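FOR IMMEDIATE RELEASE

Applications Open for the Erusum Summer Exchange in Rorkumthorpe

NUSTLOW – I've been running student trips out of our little office at Hrytsenko Travel for a long time now, and I still get silly-happy on the morning applications open. So here goes: sign-up for the Erusum Summer Exchange is live, and we're going back to Rorkumthorpe in August!

If you haven't heard of Erusum, it's our two-week homestay for college students. You live with a local family, you eat what they eat (come hungry, the breakfasts are huge), and you spend your mornings working alongside people from the town. Last summer's group repainted the boathouse, picked plums, helped out at the market and somehow ended up in the town choir's outdoor concert. I wasn't expecting that last one and neither was the choir, but they've already asked for us back.

We have 102 places this year, which is the most we've ever had. Last year 232 students applied and I hated writing every one of those no-thank-you emails, so we've been knocking on doors in Rorkumthorpe all winter looking for more host families. A lot of people said yes before I'd finished asking.

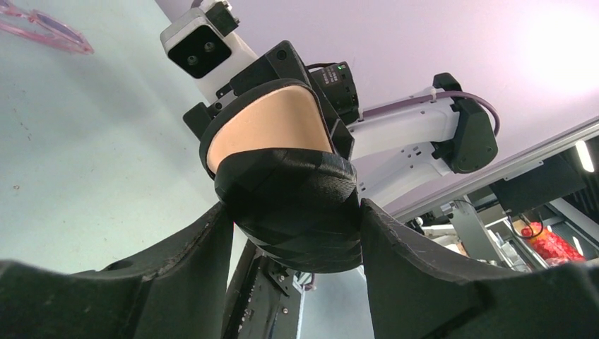
The afternoons are yours. Some students take the language class, which meets in the old schoolhouse and is a lot more fun than it sounds (there's a lot of singing, and a board game with rules I've never managed to follow). Others rent bikes and ride out to the lake, or take the bus up to the hill villages for the cheese. On the middle weekend the whole group goes to the coast together and stays at a hostel right by the harbor. Bring a sweater for that part. The wind comes straight in off the water, even in August.

Now, money. The full price is $4,000, and that covers your flight from Nustlow, your room and meals with your host family, the language class and the coast weekend. Bike rental and snacks are on you. If that number made your stomach drop, please keep reading! Every student who gets financial aid at their college can ask for our half-price award, which brings the cost down to $2,000. The form is one page long. You don't have to write an essay about your hopes and dreams, just tell us what you need and attach your aid letter.

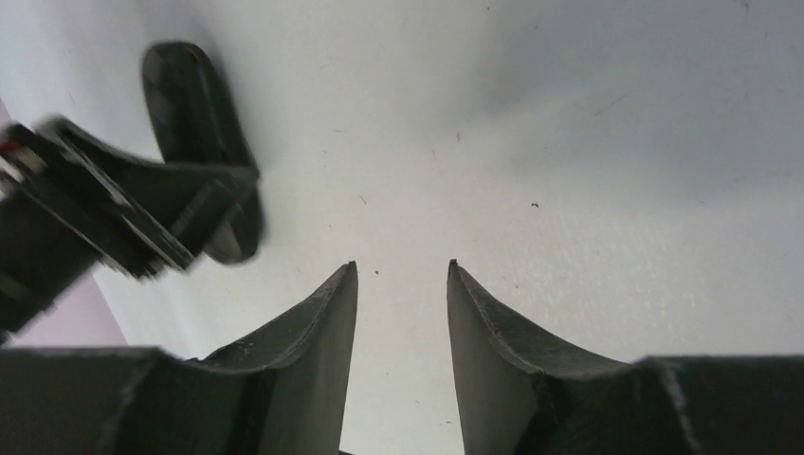
Once you're accepted, we'll send you a packing list, and I'm going to beg you to follow it. Host families have small spare rooms and smaller closets, and the bus from the airport has one luggage bay for everybody. What I do is spread all my stuff out the night before so I can see it in one go. A plain white surface is best, and it can have little dark specks and faint scuffs on it like this one for all I care, as long as your black charger cable shows up against it. Then I put back anything I've picked twice. One bag and one backpack per person is the rule, and yes, a guitar counts as a bag. We have this talk every year.

You can apply if you're enrolled at any college within driving distance of Nustlow, whether you're a first-year or about to graduate. You don't need to speak a word of the language, and you don't need to have traveled before. Plenty of our students get their very first passport for this trip. If that's you, send in your passport application now, please, and don't wait to hear from us.

We're holding an open house at the Hrytsenko Travel office in Nustlow, starting at 6 p.m., with students from last summer's trip and far too much plum cake. Parents are welcome, and so are roommates. Stop by or call the front desk for the date and an application packet. Reporters who'd like to talk with past Erusum students or with me can call the same desk, and I'll pick up if I'm not already on the other line.

###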